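Sial — floor sweeping with broom and dustpan
README, last revised 21/08/2019

We use cookies to remember your settings and to count visits. By continuing to read you accept this. Accept / Manage cookies

What is in this collection

Sial is a collection of short records about sweeping small litter from hard floors indoors. One record covers one sweeping: the tools that were used, the litter that was on the floor, the bin, the kind of floor, and the order in which the work was done. There are 371 records in this release. In 198 of them the broom and the dustpan both have a long handle, and in the others at least one of the two is a short hand tool.

The records come from rooms in Sollthorpe and Golness. Most are living rooms and workrooms with a tiled floor. Kitchens are fewer than we wanted, and we will try to correct this in the next release, planned for November.

The collection is about dry litter only. Wet floors, spilled drinks and broken glass are not included. If somebody needs these, the Nendasmont collection has them, with a different set of words, and the two should not be joined without a check of the terms.

Files

records.csv — one line for each record
tools.csv — one line for each tool, with handle length, head width and color
litter.csv — the litter of each record, one line for each piece
floors.txt — the floor classes and what they mean
changes.txt — what was changed between releases

All files are saved as UTF-8. The separator is a semicolon, because some notes have commas inside. Lengths are in millimeters. An empty field means that we did not write the value down, it does not mean zero.

Words we use

Broom: a long handle with a head of bristles. The color of the bristles is written separately from the color of the handle. In the first release we had one color field for the whole broom, and it made many mistakes.

Hand brush: the same, but with a short handle.

Dustpan: the tray which takes the litter. If it has a lip in another color or material, write this in the field "lip". The handle has its own field, "pan_handle", with the values short, long and none.

Bin: any open container for the litter. We have the subclasses mesh, solid and bag. A wastebasket of black mesh and a kitchen bucket are both a bin here.

Litter: every loose thing that should go into the bin. We write paper, plastic, tissue, food, thread, dust and unknown. A crumpled white thing can be plastic or tissue, and from some distance it is difficult to decide. For such a case please use "unknown" and put your guess in the note.

Not litter: things which lie on the floor but belong there, or which will be picked up for another reason. Cables, power strips, mats and cloth are the usual ones. They are listed in "floor_other" and must not be counted as litter.

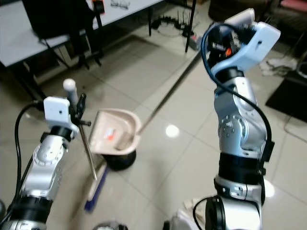

Dustpan tilted up, broom with blue bristles on the tiles.

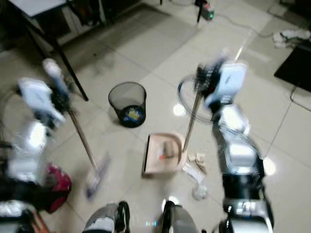 Dustpan flat on the floor, with the mesh wastebasket beyond it and a beige paper scrap still on the tiles.
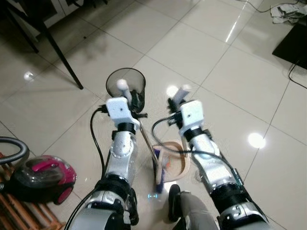 Order of the work

Each record has a field "steps". The steps are short sentences in the present tense, for example "take the broom", "move the bin closer", "put the dustpan down", "sweep toward the pan", "lift the pan", "empty it". We do not require that all steps are present. Some people take the dustpan first and some take the broom first, and both are correct. Please keep the order as it was done and do not sort it.

Two steps need more care:

"Put the dustpan down" is used only when the front edge touches the floor. If the tray is in the air or stands at an angle, the step is "hold the dustpan".

"Empty" is used only when the litter goes from the tray into the bin. If one piece is picked up from the floor and thrown in directly, this is "throw in". The difference looks small, but in the first release we mixed them and had to read 80 records again.

Where the dustpan was moved during the sweeping, we write "follow" between two "sweep" steps. It happens often with light paper, which goes past the edge of the pan when the stroke is too strong.

Floors

Class T is glossy tile with visible grout lines. Class M is matt tile. Class W is wood and class L is everything that is soft under the foot but still flat, such as vinyl. Carpet is outside of the collection.

In tools.csv and records.csv the tile size is not given, only in floors.txt, and there it is by room. The most usual size was 600 on each side. Grout lines are important for dust, which stays in them, and not very important for paper.

Glossy tile makes strong reflections from a lamp or a window. When you check a record for the litter, a bright spot on the floor can look like a small white paper. We found several such errors in class T — they are corrected now, but we are not sure that we found all.

Known problems

The color words are not equal in all records. The same dustpan is sometimes beige and sometimes pink, depending on who wrote it and on the light in the room. In tools.csv we keep the first word that was given and add the second in the note.

Bowls, trays and cups that stand near the tools were first written as "bin". In this release they go into "floor_other", except when litter is put in them.

The handle length of the folding dustpans is measured when they are open. For a few we forgot to write if they were open or closed, and these have an empty field.

The records from Golness have longer notes than the records from Sollthorpe. It has no special meaning, only different habits of writing.

How to read the files

Open records.csv first and join it to litter.csv with the field "rec". One record can have many lines in litter.csv, so please do not count the joined lines as records. The field "tool_a" is for the broom or the brush, and "tool_b" is for the dustpan. Both point to tools.csv.

Use and corrections

The files may be used and copied for teaching and research if the name Sial and the date of the revision are given. Corrections are welcome. Please send the record number, the field, the old value and the new value, each on its own line, and write a short reason if the change is about a color or a floor class.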